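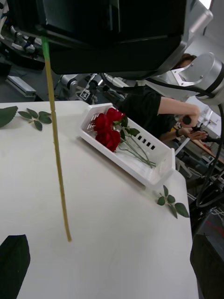
A long stem and a white plastic basket. Photos: Sérgio Louro

Turning Up for Floltora
July 8, 2021

I should say up front that I bought the first Floltora tape for the cover. I was in the record shop in Wondelville with ten bucks and a cold, and it had a nice shade of orange on it, and that was the whole decision. I didn't play it for a week. Then I put it on while I was doing the dishes and stood there with my hands in the sink until side one clicked off.

That was the tape with "James" on it, which if you've been to any of their shows you'll know as the one where everybody yells the second line too early. It's four chords and a drum machine that sounds like someone dropping spoons. I love it so much! I've played it in the car for my mother, who asked if the rest of it was coming.

So when the new album showed up in February (it's called Lella, eleven songs, a real studio this time) I was nervous in the way you get when a friend moves to a bigger apartment. Would there still be spoons? There are spoons. They're just recorded better.

Nia Morgan writes the songs and sings them, and plays most of the guitar too. I talked to her for two hours on her back steps, and for the first half hour we only talked about mid-nineties B-sides. She had strong feelings. She thinks the best song a band makes in any given year is usually hiding behind the single, and she used to copy them off the library's CDs onto tapes with the titles written so small she can't read them now.

"I'd get one song right and then wreck it by adding things," she told me. "I had a version of 'Lella' with 81 tracks. There were three tambourines. I couldn't hear any of them."

The one on the record has nine. It opens with her counting in, a bit late, and then this big fuzzy guitar that sits way over on the left side, so if you're listening on one earbud on the bus (I was) you get a completely different song. Go home and try it on speakers. The bass line in the last minute is doing something sneaky and I had missed it entirely.

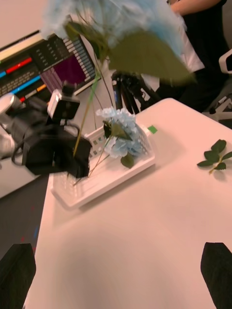

Artificial hydrangea in pale blue, with a dark green leaf.

Not everything lands for me. Track six is a slow one with a spoken part and I skip it about half the time. The fade-out on track nine goes on so long that I've twice gotten up to see if the stereo was broken. And I miss the hiss! Morgan doesn't. "I lived with that hiss for two years," she said. "It was my refrigerator."

They pressed 825 copies on vinyl, and when I visited there were nearly 80 left, stacked in her hallway in boxes you have to turn sideways to get past. There's a cassette as well, with a different running order and an extra song that I'm now annoyingly going to tell you is the best thing on it. It's called "3372," after the last four digits of her grandmother's phone number, and it's just voice and an organ with one sticking key. You can hear her laugh when it sticks.

I asked what was next and she got up and fetched a notebook, then wouldn't let me look in it. There are going to be shows in the fall if the van gets through its inspection. She wants a real drummer for some of them and has been trying people out, one song each, always "James," because it's the easiest to play and the hardest to play slowly enough.

I've had the chorus of track two stuck in my head since I got home. My neighbor has started humming it through the wall, a little flat, and I've been joining in on the harmony.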